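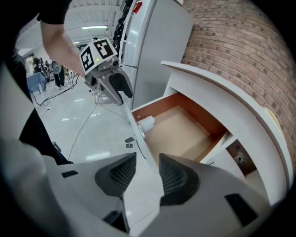
DRAWERS FIRST – notes, Margit Erdős
Sumstead evening, Monday slot, 23 minutes incl. questions. Talk till 7:20, then stop wherever I am.

Water. Clicker. Turn phone over.

OPEN

Hi, thanks for staying, I know there's food next door. I'm Margit, I do workrooms. Studios, back rooms, the room behind the shop. I don't do closets and I don't do kitchens, please don't ask me about spice jars.

Tonight is one room. Brevico, the sign shop, their back room. Brick wall, white tile floor, white furniture, a lot of cable. Say how long it took up front, they always ask: 8 working days, spread out, mostly mornings.

Ask hands up – who has a drawer at work they open and shut again right away? (Wait. Really wait this time.)

WHY DRAWERS

Most people start with the floor. Floor is where it hurts. You clear the floor and all of it goes on a shelf, then the shelf is full, then the floor fills up again by July. Seen it over and over.

So I start inside the furniture. Chest of drawers first. Pull one out all the way, leave it out, look at it. Go back to first slide here. White chest against the wall, one drawer open, pale wood bottom, orangey brown on the sides. One small white thing lying in the front corner.

Talk about the corner! Front corners are where stuff ends up. Every time you yank a drawer, what's loose rolls to one end, every time you slam it, the other way. After a year the little round things have all found a corner. Caps, batteries, glue sticks, thread.

My rule: whatever is in the front corner gets decided first. By itself. Not in a batch. Pick it up, say what it is out loud, say who uses it. If no one in the room can say, it goes in the Don't Know tub and the tub gets a date on it.

Illés hated the saying-out-loud part. Did it in a whisper. Still worked. (Don't do the voice, he may be in the audience.)

ORDER OF WORK – slow down here, people write this down

1. Empty one drawer. Just one.
2. Wipe it. Dry cloth, then damp, leave it open over lunch.
3. Decide what the drawer is for BEFORE anything goes back. One word. Tape. Pens. Screws. If you need the word "misc" you have two drawers' worth.
4. Put back only what fits the word.
5. Close it and walk away for the day, or at least get a coffee.
6. Next one down.

Top drawer gets the thing you reach for standing up. Obvious but check at home, I bet its full of manuals.

Bottom drawer – heavy, or rare. Don't put both kinds together.

THE OUTLET PROBLEM

Under the open drawer on that slide there's a compartment with a white outlet on a dark brown back panel. I love this and it also drives me crazy. Power inside the furniture, great for chargers. But then you can't pack that compartment solid, and you can't shove the chest around on a whim either.

What I tell clients: treat any outlet inside furniture as a thing that lives there. It takes up room. Hand's width clear in front, more if you use chunky plugs. Write it on the plan.

Same with the floor one. There's an outlet in the tile too, over on the left side. Which brings me to

CABLES ON THE FLOOR

Black one across the tiles, thin gray one heading for the drawers. Point at them. Every workroom has these two. A fat one going somewhere important and a skinny one that wanders.

Do not hide cables on day one. Trace them first, both ends, masking tape flag on each end with the name of what it feeds. Took Otis a whole morning for this room, he did it on his knees with a headlamp and he was right to be thorough. Two of his flags contradicted what everybody at the shop believed.

Then decide
– goes along the wall
– goes under a cover strip
– goes away

Coiled cable down the side of a tall cabinet is fine by me. It's up, it's off the floor. I've had arguments about this. A hook would be nicer. Move on.

Small parts on the floor: see the little dark bracket near the drawer front? Brackets, feet, shelf pins, whatever you find down there, it goes in a zip bag with the name of the furniture it was closest to. Name of the furniture, date, tape bag to the inside of the nearest door. I've never once regretted a bag. I have regretted a trash can, tell the Sumstead library story ONLY if ahead of time. (Short version: threw out a cam lock, shelf wobbled all winter.)

TALL THINGS

OK next slide. Look up now.

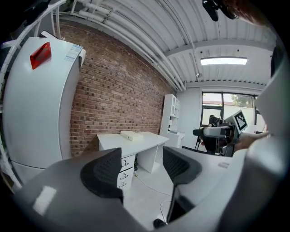
Brevico back room, tall white cabinet and the brick wall, pipes along the top

Let them look a sec.

Tall stuff against a wall sets the whole room. You walk in and your eye goes straight to it. Ask yourself what do I see on the top third of it, because that's what visitors see. In here it's a bit of red plastic up near the top, and a small white label with blue lines on the side edge. I can't read that label from here, can you? Right. So for the people in the room it's not doing the job of a label.

My label rules, fast:
Eye level of the SHORTEST person who works there.
Letters as tall as your thumbnail.
One word, two max.
Same side on every piece of furniture. I like left. Pick one.

Red: save it. Red means stop or it means danger or it means look here. If a red thing has been in one spot so long that people quit seeing it, either move it down where it means something or use another color. We had a 10 minute fight about this at Brevico and I lost, so it's up to the client, fine.

Shelving frame on the far left, white metal. Open shelves next to a closed cabinet is a good pair. Closed for ugly, open for often. Say that twice. Closed for ugly, open for often.

BRICK

People always want to hang stuff on brick. I say go easy. Drilling makes dust, you get a hole you can't really take back, and in a rental you have to ask. Drill into the mortar if you must drill, and ask whoever owns the wall. Freestanding first, see how you live with it for a season.

Also a brick wall is the good looking part of the room. Leave a piece of it showing. Illés wanted shelves the full length. We left a stretch bare and he now says it was his idea.

Pipes up top, the white bundle along the wall. Don't store on pipes. Don't hang on pipes. No clamps, no S hooks, no "just the one extension cord." I check for this on every visit.

LIGHT

Ribbed white ceiling, bright panel light. Good for us, bad for white furniture, you get glare off everything and the tile bounces it back at you. Inside of a drawer though – dark, always, if you stand on the wrong side of it. So when you place a chest of drawers, stand there, pull the top drawer, and see if your own shadow falls in. If it does turn the chest or shift it along. We did it with a tape measure and a chair and Otis playing the part of the chest.

NUMBERS (keep short!!)

People want a number so here. Week one Don't Know tub had 74 things in it. A month later 23 were claimed. Rest went out, to the school mostly, some to recycling. Roughly 2 hours of upkeep a month since then. Illés keeps it on the wall calendar and he doesn't cheat, I've looked.

WHAT I'D DO DIFFERENT

Trace the cables before touching the drawers. We did them after and had to pull the chest out agian.
Order more bags.
Agree on the one-word names with the whole shop, not just with the person who hired me. "Fixings" lasted a day. It's "Screws" now.
Photograph each drawer from straight above before emptying. Forgot for the bottom ones.

HOMEWORK

One drawer. Tomorrow, before lunch. Front corner first. Email me the word you picked, address on the handout. Spelling doesn't matter.

QUESTIONS – if no one asks, ask these myself
How do you get coworkers to put stuff back? (Answer: shorter walk. Put the home closer to the job.)
Dividers or no dividers? (No, not the first month. Shallow boxes you already have.)
What about paper? (Different talk, I have cards.)

Handouts by the door, give the clicker back to the front desk, grab coat.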